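Renters Say They Expect to Buy Within Six Years. The Survey Behind That Number Has Some Holes

December 1, 2019
By Zubaida Ghauri

14 comments | 60 shares

Renters in the Staniforth area are far more hopeful about buying a home than you might guess from listing prices, if you believe a new report from the online mortgage broker Veltier.

There are reasons to take it slowly.

The report, released this week under the title "Closer Than You Think," says 60 percent of renters in the metro area expect to own a home within six years. Veltier says it got the figure from an online survey of 2,246 adults carried out by the polling shop Prevenness. The company's press release calls the result "a turning point for a generation that had been written off."

The full questionnaire, which Veltier sent over after two requests, tells a more modest story. The 2,246 people who took part were not all renters. They included homeowners, people living with parents and people who chose "other" when asked about their housing. The report never says how many renters there were, and a spokesman for the company said he did not have that breakdown "in a form we can share."

Then there is the wording. Renters were asked whether they expected to own a home "if the right financing were available" to them. Take away the first half of that sentence and you have the headline. Leave it in and you have a question that a lot of people would answer yes to, including plenty who have no savings at all.

"You could ask me if I'd expect to own a boat if the right financing were available," said Faizal Yeoh, a housing researcher who has studied rents in the region for the past decade. "I'd probably say sure. I don't have any plans to buy a boat."

Yeoh said he does not doubt that some renters feel better than they did a year ago. Mortgage rates are lower than they were last winter, and that has helped people who were already close to buying. What he has trouble with is the leap from mood to forecast.

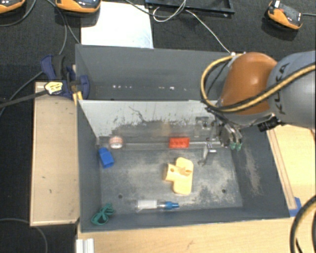

The part of the report on down payments got less attention and may deserve more. Veltier says the typical renter who plans to buy is putting aside money every month, and it points to a figure of $2,000 as the average set aside so far this year. It does not say whether people with nothing saved were counted in that average. The spokesman said he believed they were left out.

If so, the number describes savers only. It also doesn't go very far. At that pace, a household would have $12,000 after six years, before interest. Anyone who has looked at a starter home in Staniforth lately can do the rest of the math, and closing costs come on top of it.

Veltier does have a product for people in that spot. Page 6 of the report introduces Piltix, a loan plan that lets buyers put down less up front and pay a higher monthly rate in return. The plan launches in March. The report describes it as "the bridge renters told us they want," although the questionnaire did not ask about low down payment loans by name or explain what they cost over time.

Asked whether the survey had been designed with the new product in mind, the spokesman said the two projects were handled by different teams. Prevenness said in an email that it stands by its fieldwork and that clients decide how results are presented.

That last point is a common arrangement, and it is one reason housing surveys from lenders, brokers and listing sites so often seem to find what the sponsor was hoping for. One season brings word that buyers are giving up. The next says they are coming back in droves. Sample sizes are usually large enough to look serious. The questions get printed in small type, if they get printed anywhere.

Local sales records offer little help to either side. They show who bought, and at what price, but they can't show how many people wanted to buy and couldn't. Yeoh said a better test would be to go back to the same group of renters every year and see who has moved into a place of their own. He has tried twice to find money for that kind of study and has been turned down both times.

Veltier says it plans to repeat its survey next year. The spokesman would not say whether the wording of the main question will change, or whether the company will release the number of renters who answered it.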